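Keeping a Modding Workspace Tidy (what works for me)

I've been making little item mods for a block-building game for ages now, and my project folder used to be a right mess. After I lost a whole evening to a texture I'd saved under the wrong name, I started writing down what helps. Help yourself!

Name everything in lower case with underscores. Capitals will load fine on your own machine and then break on somebody else's, and you'll get that lovely purple and black square.

Keep a "scratch" folder outside the project. Half-finished models go in there and only move across once they've loaded in the game at least once.

Check your JSON before you launch. My test pack, Temau, has 80 item files in it, and one stray comma used to cost me a full restart. I paste anything I've edited by hand into a checker first (Tzu-hsuan Hsu put me on to that, thanks!).

Copy the log straight after a crash. I keep the last 10 and bin the rest.

Change one number at a time when you're fiddling with rotation and scale. I know, it's dull. I once changed 6 together and had a sword pointing into the player's ear, and no idea which line had done it.

Draw food at 16 by 16 first, even if you want it bigger later. If a strawberry doesn't look like one at that size, more pixels won't save it. I'm still fighting with my orange slice.

Last updated 7/18/25

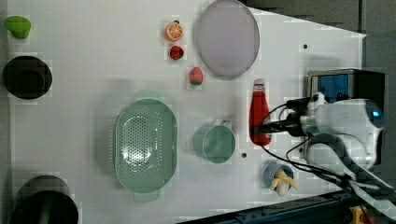 Toy fruit and some dark cookware on a white tabletop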